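ok so the white table has moved again. third time since May and I think this is the spot, up against the plain wall where there's nothing else competing with it

for anyone new, I've been trying to turn one corner into a place where snacks live. Not a pantry. Just one table you can walk past and grab something from

the table itself came from Fladar and I love the rounded corners so much, I have walked into the old square one with my hip probably every day of my life

paid 60 for it, then another 20 for a woven basket at Godoy because I have no self control around baskets (Ruan Mkhize was with me and did NOT help, he was holding two more)

anyway the basket is that warm orangey brown and it makes the whole corner look less like a dentist's office

labeling! I was going to do those little tags on string. Telmo Barroso said just write on the table. I said Telmo you can't write on a table. Reader, there is writing on the table

it says "fruits" in thin black letters right in front of the basket and I'm kind of obsessed with it??

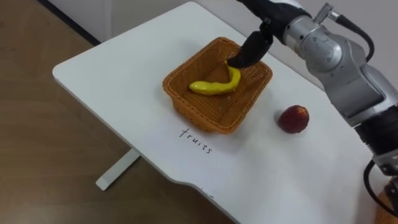

still deciding on plural or not. "fruit" looked lonely when I tried it on scrap paper, so fruits it is for now

yes the banana is a toy. real ones go in on Tuesday after I shop, I just wanted to see how yellow looked against the weave (good! very good!)

next up is a second basket for crackers and stuff, so if you've seen a wide shallow one for under 20 please send it my way. and no Ruan, I don't need 3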